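Attention, Memory, and the Limits of Eyewitness Confidence

4 min read

Those who attended the winter lecture series at Masmont will recall that the second evening concerned selective attention. Several readers have since asked for a written account, and I am pleased to provide one.

The speaker, Zorica Kelmendi, opened with a short film lasting 20 seconds, in which a man at a desk sorts his mail. The audience was instructed to watch his left hand. When the lights came up, she asked what color the wall clock had been. Most hands went up for white, a few for black. The film contained no clock.

Ms. Kelmendi was careful not to present this as a trick. The audience had been asked a question that presumed a clock, and memory supplied one. She cited her own classroom records from Drelness, where 123 students were shown the same film over two terms. A majority described the clock, and a good number gave the time on it.

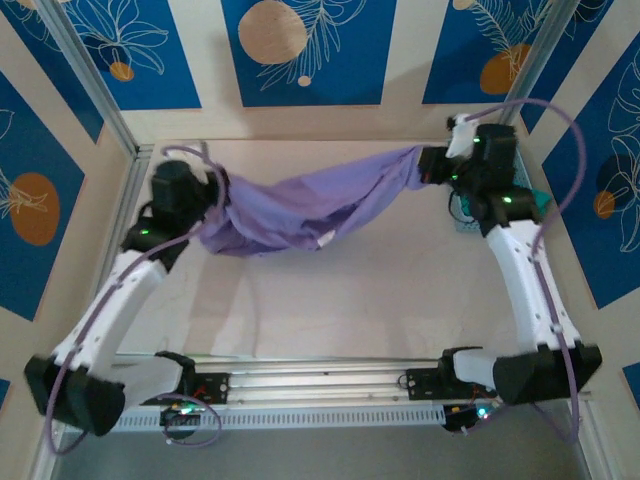

Two arms and a length of purple cloth.

The discussion that followed was led by Necati Türkmen, who asked whether confidence has any value as a guide to accuracy. The reply was guarded. Confidence stated at once, before any conversation with others, deserves some weight. Confidence that has grown through retelling deserves much less. Mr. Türkmen observed that family stories are almost entirely of the second kind, and I am inclined to agree with him. My sister and I both remember being the child who was lost at the county fair – our mother says it was our cousin.

A further point concerned groups. When people who share a false recollection find one another, each account appears to confirm the rest. Yvonne Holroyd raised the matter of leading questions in online forums, where the supposed error is usually described in the title, before any reader has had the chance to recall it unaided. This seems to me a serious weakness in much of what is offered as evidence.

The third lecture, on suggestion and stage hypnosis, will be held in April. Seating is limited to 200, and those wishing to attend should write to the Masmont office in advance.

Filed under: Mind & Perception, Lecture Notes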